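Section 4: Setting up the cooking corner

By now you'll have the Durnstead shelves up and the boxes out of the hallway, so let's get on to my favourite bit, the hob and everything that lives near it! I've done this in more rented kitchens than I care to remember and I still get the order wrong if I don't write it down.

1. Turn every control knob to off and let the grates cool completely before you touch anything.

2. Lift the grates off one at a time (they're heavier than they look) and wipe the steel underneath. I use the Corkomau cloths, but an old tea towel does the job.

3. Pop the grates back and give each one a little wobble. If it rocks, turn it round and try again.

4. Clear the worktop beside the hob and pick up any small clear plastic bits. They vanish against a speckled surface, so run your hand along it as well.

Caution: keep plastic well away from the burners, even tiny pieces.

5. Put your pepper mill and spice jars where you can reach them without leaning over a flame. Mine came in the Dramard starter box, part number 157 (the 155 has shorter jars and I wouldn't bother).

6. Hang ladles by their handles, with enough room to unhook one at a time.

Around the hob and worktop:

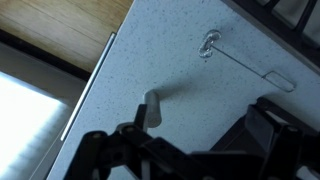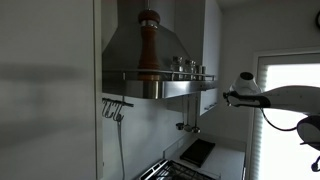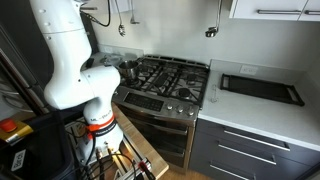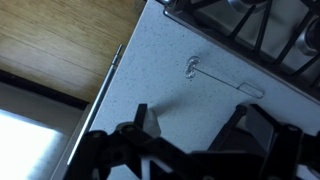
7. Now put a small pan of water on a back burner and light it, with the hood fan running. You want a steady blue flame. If it's yellow or keeps going out, switch off and ring your gas engineer.

Note: the Nikolovski rail kit is 700 mm long, so measure your wall before ordering. Spare hooks are item 779 in the same list. The drawers are in Section 5.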